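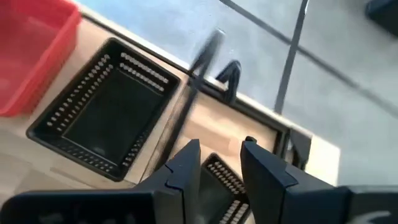 Re: [cellkit] Vullent two-arm table kit, worth the money?

Wed 18 February, Nivaldo Portela wrote:
> Has anyone used the Vullent kit for sorting small plastic
> bins? Hunddale quoted us 14 days for delivery and 2 days
> of training. I'd like to know about the grippers first.

Nivaldo,

We have had one on trial since August. The frame and table went together without trouble, and the arms hold their calibration from one week to the next. The manual is thin on the wrist cameras, so ask Hunddale for the longer version.

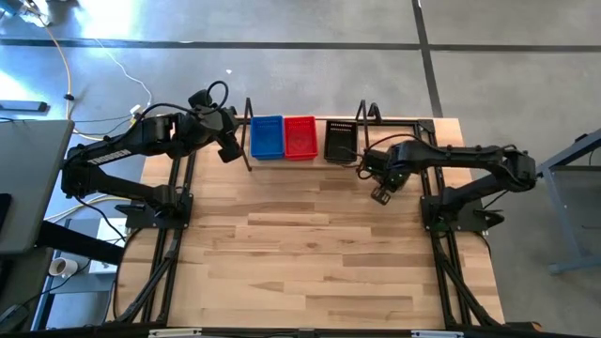 Both arms over the back of the table, with the blue, red and black bins.

Our longest run so far was 600 picks, and 57 of them needed a person to step in. Most of those were bad grips on a basket rim. Slowing the approach helped more than changing the grip force. The stock finger pads wear quickly, and I would order a second set with the kit.

Leave more clearance above the table than the drawing shows. A basket held in the gripper swings lower than you expect.

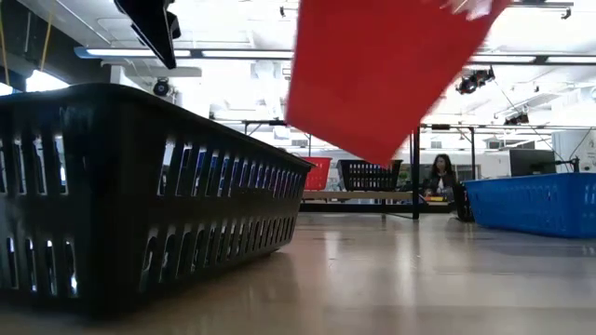
Lucyna Czarnecka asks me to add that the training days are worth paying for only if the people who will run the arms can attend both of them. She would also get the price of spare pads in writing before signing.

Jailson Rocha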